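The Brenard roasting pan, after a year and a half of Sunday dinners

By Kyriaki Karamanlidis
December 2019

I've been meaning to write this one up for ages, and every time I sat down to do it there was another bird to cook.

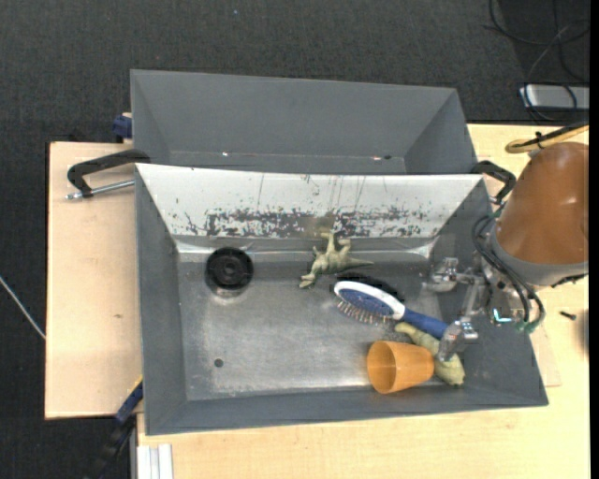
My old roaster came from my mother-in-law and was enamel, dark blue with the little white flecks, and I loved it right up until the bottom started to chip. I held on longer than I should have. Then my husband's cousin Filippos Dimitriou, who cooks for a crowd every Easter and has strong feelings about lamb, told me to stop being sentimental and buy a Brenard. So I did, in June of last year, and I've had it in and out of the oven ever since.

Let me start with the size, because that's the first thing that will make you either love it or send it back. It's seventeen inches along the inside, and with the handles it's quite a bit longer than that. It fits my oven with the rack in the second slot and the door closes fine, but my sister has one of those narrow apartment ovens and we had to carry it home again (with a raw chicken in it, through the rain, but that's a story for another day). Please measure before you order! Measure with the handles.

Now the cooking. I've done turkeys, pork shoulder, two geese, lasagna for the whole church supper, and more potatoes than I could ever tell you. The bottom is heavy and browns evenly from corner to corner, which my enamel one never did – it had a hot spot at the back left where the onions always burned. Drippings are wonderful. You can put the pan right across two burners and whisk your gravy in it, and it stays flat while you do. I had a Lellorer before the enamel one, years ago, and that thing would pop and buckle so loudly that the dog left the room.

The rack is where I start to grumble. It's a V shape, it's a bit wobbly, and a small chicken slides down into the middle and sits there looking uncomfortable. I've gone back to laying my bird on thick slices of onion and carrot, which is how my grandmother did it anyway, and the rack lives on top of the refrigerator with the fondue forks. If you buy the pan without it you'll save a little money and won't miss a thing.

Cleaning is fair. Warm water and a long soak will take care of most of it. Honey glaze is harder, and I've had to leave it overnight with baking soda and then go at the corners with a wooden spoon. I use a plain Moschos scrubbing pad, the soft kind, and it does leave fine marks if you lean on it. They don't bother me. A pan that's been used ought to look used, I think, and the food comes out the same. If you like yours to stay shiny, you'll want to line it with parchment.

The handles stand up and are roomy enough for thick oven mitts. I'm not a tall woman and my wrists aren't what they were, and a full pan with a turkey in it is heavy, so I make someone else lift it at Thanksgiving. That would be true of any pan this solid.

Would I buy it again? Yes, I would, and I've already put one aside for my niece, who gets married in the spring and currently roasts everything on a cookie sheet. I'm leaving the rack out of the box.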